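Stiff or soft fingertips for picking up bakery stuff?

Asked in Grippers and end effectors

Hiya, first question here so be gentle. I've got a pair of arms on a bench and I'm trying to settle on one set of parallel fingers for food-ish things: rolls, buns, pastries, that kind of squashy awkward shape. I've been swapping between the plain hard paddles that came in the Rostham kit and some softer Clurkska pads that I cut down to fit. The hard ones close nice and square but I'm forever leaving dents. The soft ones are kinder to the crust, only they sort of roll sideways when the bun's lying at an angle, and then the wrist ends up fighting it. I've done 24 picks with each and I honestly couldn't tell you which I prefer! Has anyone been through this and picked a side?

2 answers

Tang
Soft pads, but thinner than you think. I had 8 mm ones on and they wobbled exactly like you say. Went down to a couple of mm over the hard paddle and the wobble went away. Also turn the wrist so you're closing across the short side of the roll, never along it. Sounds obvious, but my planner was happily grabbing things end to end for weeks before I noticed (I'd put the long axis in backwards, don't ask). And check your closing force, the kit default is up to 100 percent on some firmware, and no bun survives that.

Trultow
Hard paddles for me, with the force turned right down. I test with a stripy roll on one side and a dark wicker basket on the other, on white, so the overhead camera has an easy time of it and I'm only judging the fingers. I start with them open and well above the table, then come straight down.
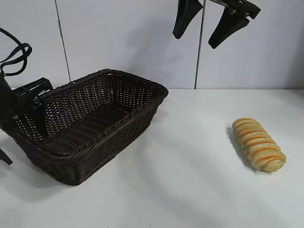 Tang again, I'd be curious how that does with a properly fresh roll, as mine came out pinched in the middle with bare paddles even on the lowest setting. Might just be my controller, it's an old one and the steps between force levels are massive. If yours goes lower than mine then fair enough, hard fingers are a lot less faff to wipe down.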